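Skalteck Plillo Hand

Home > Equipment > Hands and Grippers > Plillo

Plillo is a gray three-finger robot hand for picking up small, light, ordinary things: cartons, jars, folded cloth, tools with a handle. It is made by Skalteck and sold and serviced by Economou. It fits most humanoid arms with a standard wrist plate and can be bought alone or with the Virkden wrist and forearm.

Page updated Apr 15, 2018

Is it ready for your work?

Most of the calls we get start with this question, so it comes before the specifications. People have seen a video of a robot unloading a dishwasher and want to know whether one can sort returns, restock a shelf or clear a kitchen. For a few of these jobs the answer is yes, with a person nearby. For most of them it is still no.

The hand itself is rarely what stops the job. It will close on a box the size of a bar of soap and hold it. The trouble is getting the arm to the right place when the box is under something, behind something, or lying at an angle it has not met before. A shelf that people use all day is full of that.

What it does well today

Small cartons on a shelf or bench. Plain cardboard is the easiest material we have tried. The fingertips grip it without crushing it, and a carton has flat sides that the third finger can get underneath.

Moving goods from one bin to another, when the bins stay put and the goods are of similar size.

Holding a part steady while a person works on it. Several of our shop customers bought it for another purpose and ended up using it for this.

Picking up dropped items from a hard floor, if they are thicker than a pencil.

What it does with help

Shelf tidying. The hand can pull a fallen item upright and push it back in line. It is slow at this, and where two packages have slipped one over the other someone usually has to step in. Plan on one attendant for each machine.

Laundry. It can lift a towel and drop it in a basket. Folding works with towels laid out flat first, which takes a person longer than folding the towel would have.

Dishes. Mugs and plastic cups are fine when dry. We do not recommend it for glassware.

What it does not do

Net bags, shrink wrap and loose plastic film. The fingers catch in netting, and clear film is hard for the vision system to see. If your stock is bagged or netted, call us before you order and be ready to send samples.

Anything heavier than the rated load. This includes lifting a heavy item briefly to reach something under it, a request we get often.

Cooking, bathing, lifting people or animals, and any work near an open flame.

Field notes

Esben Kirkegaard runs the test shop at Skalteck and keeps the list above. The shelves there hold 1,013 different items bought from hardware stores, grocery stores and toy stores, and the list changes when something moves from one group to another. Small cartons moved up to the first group last year. Towels have stayed in the second group since the first model.

Behrouz Safavi used the hand in a parts store for a winter and sent us this:

"It took over the small boxes on the lower shelves and I was glad to see the back of them. The upper shelves I still do myself. When a package sticks out over the one I want, it goes in from below and feels for the box, and sometimes that is fine and sometimes I end up moving the package. I would buy it again for the lower shelves."

Marwa Bouzid tried it in an apartment for the same period. Her notes are less kind. The hand picked up toys and shoes from the floor and did little else that saved her time, and the arm needed more room to turn than the kitchen had. We agree with her and do not sell this hand for home use at present. We may look at it again with the next wrist.

Specifications

Fingers: three, jointed, the largest with a rounded tip
Housing: smooth gray plastic-like segments
Rated load, small parts: 200 g per fingertip
Grip modes: pinch, wrap, under-support
Finger drive: tendon, with motors in the forearm
Fingertip sensing: pressure only
Wrist camera: optional, mounts behind the wrist
Sleeve: dark gray ribbed cover for the upper arm, replaceable
Operating conditions: indoor, dry

Wrist and forearm

The Virkden forearm is the one we recommend. It is matte dark gray and holds the motors, so the hand stays light. If you already own another arm you will need the adapter plate and a separate motor pack. The motor pack has to sit within a short cable run of the wrist, and on some arms there is no good place for it. Send a drawing and Ifigeneia Galanis in our applications office will check it. There is no charge for this.

Setup and care

Unpack the hand on a clean bench. Fit the wrist plate before connecting the cable, and tighten the screws evenly. Run the finger check from the controller with nothing in reach of the hand.

Wipe the fingertips weekly with a damp cloth. Cardboard dust builds up on them and the grip gets worse slowly enough that you may not notice. Do not use solvent.

Tendons should be changed after 3,000 hours of use. The job takes a trained person most of a morning. We do it at our shop or can train one member of your staff.

Clear plastic sheeting is acceptable as a temporary dust cover over the forearm. Keep it clear of the finger joints and of the camera.

Ordering

Price depends on the arm and on whether you want the camera. Lead time is four weeks from a signed order, longer with an adapter plate. A trial unit can be rented by the month, and the rental is taken off the price if you buy.

Before the trial, Thodoris Kyriakidis will ask you for a list of the items you want handled, with weights, and a few photos of the shelves as they look on a normal working day. Please do not tidy them first. A carton standing alone on a shelf tells us very little, and a carton with a larger package pushed over it tells us how the fingers will have to come in.

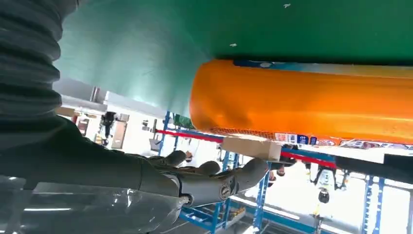

Include the depth of each shelf and the clearance above it. If the clearance changes during the day, give the smallest figure. Lists can be sent by email or brought to the shop.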